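睡眠日记项目招募参加者(使用中文的人)

Hirno睡眠与语言小组
地点:Plultamgate,Ciobanu街,Stodiveck楼二层

各位朋友,您好。

我们小组研究人怎样用自己的语言写睡眠。去年我们已经收集了罗马尼亚语的日记,现在开始收集中文的部分。我们想请住在Plultamgate和附近的人,连续14个晚上写一本很短的睡眠日记。全部项目计划邀请近100位参加者,中文组从今年夏天开始。

我们不是医院,也不做治疗。如果您现在因为失眠在看医生,请先问医生的意见,再给我们写信。

谁可以参加

年满十八岁,平时用中文写字没有困难的人。简体字或者繁体字都可以,方言的词也欢迎写进来,比如您家里怎样说“打瞌睡”“睡不着”“做噩梦”。我们对这些词很感兴趣,词典里常常找不到。

上夜班的人可以参加。在这种情况下,日记里的“晚上”就是您主要睡觉的那一段时间,请在第一页写明。带小孩的父母也可以参加,夜里醒很多次没有关系,请照实写。

同一个家庭最多两个人参加,请各写各的,写完以前不要互相看。

正在服用安眠药的人这一次不能参加,怀孕的女士也请等下一期。下一期大概在一月开始。

需要做什么

第一次见面的时候,您到我们办公室来,听说明,签同意书,拿日记本。这次见面大约一个小时。说明用中文进行,Ileana Lazăr会在场,她回答关于个人资料的问题。她的中文还在学习中,所以有时候由我翻译。

然后您回家写日记。每天早上起床以后写,越早越好,最好在看手机以前。每天一页,内容如下:

一、几点上床,几点睡着(估计就可以),几点醒。
二、夜里醒过没有,为什么醒。
三、睡的地方:自己的床、沙发、火车、亲戚家等等。
四、床上有什么:枕头几个,盖的是什么,有没有靠垫或者玩具。
五、记得的梦,用几句话写。不记得就写“不记得”。
六、您想写的别的事情。

第四项很多人觉得奇怪。在罗马尼亚语的日记里,有人写枕头写得比梦还多,我们后来觉得应该专门问这个问题。您愿意的话可以画一张小图,画得不好也没有关系。照片不是必须的,不寄照片不影响报酬。

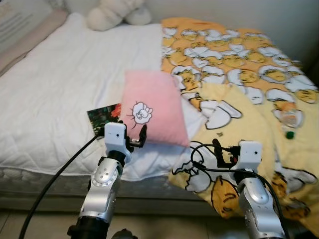
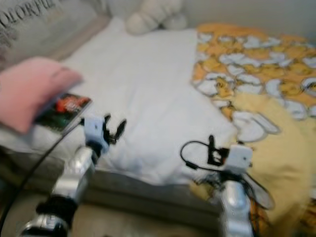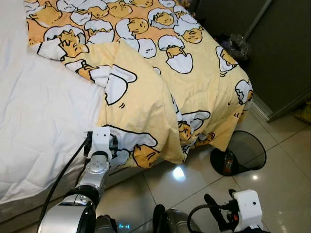
床和床上用品。第一张和第三张可以看到蛋壳图案的印花,第二张上面有灰色靠垫和白色毛绒玩具。

请不要为了日记改变习惯。您平时两点睡,就两点睡。平时喝茶、喝咖啡,也照样喝。如果有一天忘了写,请把那一页空着,不要第二天凭记忆补上,在最后多写一天就可以了。

写完以后,请您再来一次,和我们谈话。谈话会录音,内容是您在日记里用的词。我们不会要求您解释梦的意思,我们也不会解释。

报酬

日记写完,并且参加了最后的谈话,报酬是600列伊,当面付给您,或者转到您的银行账户。两次来办公室的交通费另外付,一共50列伊,不需要车票。

如果您中途不想继续,随时可以停止,不用说明理由。交通费仍然付给您,已经写好的几页由您决定留给我们还是带走。

个人资料

日记本上只有号码,没有姓名。姓名和号码的对照表由Ileana Lazăr一个人保管,项目结束以后销毁。录音只有小组里的人可以听。我们以后发表文章的时候,可能引用您写的短句子,引用以前会把人名和地名改掉。您如果不同意引用,请在同意书第三页打叉,您仍然可以参加。

原来的日记本您可以要回去。我们会先复印,然后寄给您,邮费由我们付。

怎样报名

请写电子邮件或者亲自来办公室报名,中文、罗马尼亚语、英语都可以。信里请写:

您的姓名和年龄;
您平时说哪一种中文,在哪里长大;
是否上夜班;
哪几天方便来办公室,上午还是下午。

请不要在第一封信里写健康情况,这个我们见面的时候再谈。

报名截止时间是2021年7月17日,星期六,中午十二点。那一天办公室开门,您可以直接来,也可以先来看一看日记本的样子再决定。我们收到信以后,一般在三个工作日内回答。如果没有收到回答,请再写一次,有时候中文的邮件会进到垃圾邮件里。

办公室在Stodiveck楼,入口在院子里,从Ciobanu街的铁门进来,向左走。门铃上写的是Hirno。电梯正在修理,走楼梯不方便的朋友请提前告诉我们,我们可以在一楼的房间见面。

另外,中文组还需要一位帮忙抄写日记的人,按小时付报酬,要能读别人的手写字,繁体字也要认识。有兴趣的人请在信的标题里写“抄写”。参加日记的人不能同时做抄写。

这份通知是我自己用中文写的,如果有的地方不清楚,请写信问我。

Delia Voicu
Hirno睡眠与语言小组,中文组负责人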